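From: Learning Materials Office, Maramholm
To: Getura members' list
Date: January 2026
Subject: Re: [getura] Small shape blocks: storage, sorting and replacement

Dear members,

Thank you for the responses to our notice on the small shape blocks. Several centers raised the same point, and the message from the Lotow center sets it out most fully. We quote the relevant part and reply to the list as a whole.

> We have read the notice and have no objection to the new storage trays.
> Our difficulty is with the instruction that blocks be put away by color.
> Our staff have always put them away by shape, because the activity cards
> call for shapes first. A card that asks for two stars sends an adult to
> two trays under the new rule and to one tray under the old. We would
> also like to know whether the flat boards are to be returned with the
> blocks or kept on site between loans.
>
> Lotow center

The instruction on color was written for the lending store and should not have been sent to centers as a general rule. Sets arriving at the store are checked by color, as the inventory sheet is laid out that way. Within a center, staff may arrange the trays as they see fit. The notice will be corrected to say so.

The boards stay with the center for the full term of the loan. They are issued separately from the blocks and carry their own line on the sheet. A board should be wiped with a barely damp cloth and dried flat. Please do not stand boards on edge against a radiator or outside wall. Of the boards returned in September, 7 had warped and could not be reissued.

For the opening activity, we continue to recommend a small mixed selection laid out on the bare board, with solid shapes and stars together and more than one color of each where the set allows. Children may then be invited to choose their own basis for sorting. The full tray of 72 should not be tipped out at this stage.

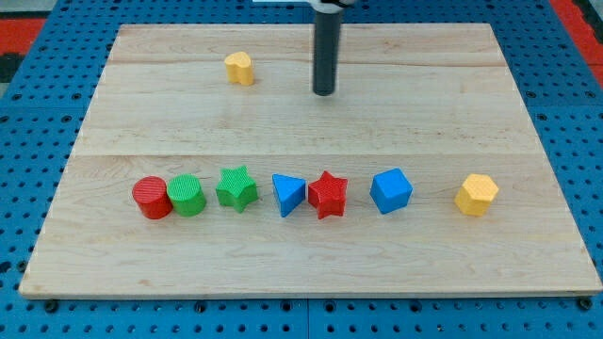

Bonsu has asked that the list note a disagreement on this point: its staff find that a mixed selection slows the younger children down, and that a first session using one shape only, in several colors, gives them something they can finish. They would like the guidance to permit either approach until the age groups have been looked at separately.

We are content with that. The wording in section 2 of the guidance will be changed from "should begin" to "may begin," and centers working with the youngest groups may use a single shape for as long as they find it useful. We ask only that the session record show which approach was taken, so that the two can be compared when the guidance is next reviewed.

On replacements, the store holds 334 loose blocks from incomplete sets. These will be matched to requests in the order received. Stars are in short supply and cylinders are plentiful. A center that is missing stars may be offered a complete exchange set in place of individual pieces. Requests should state the shape, the color and the number needed. Blocks with a split or sharp edge should be withdrawn from use at once and sent back in a marked envelope, including any broken part that can be found.

Painting or re-coloring a block to make up a set is not permitted. We have received two such sets, and the coating had begun to lift on both.

Labels for the new trays have been printed in a run of 2000 and will go out with the next scheduled delivery. They are blank apart from the set number, so that each center can write in its own arrangement. Old labels may be left in place if they are still legible.

Questions about a particular loan should be sent to the lending store and not to the list. Please quote the set number in the subject line.

Learning Materials Office
Maramholm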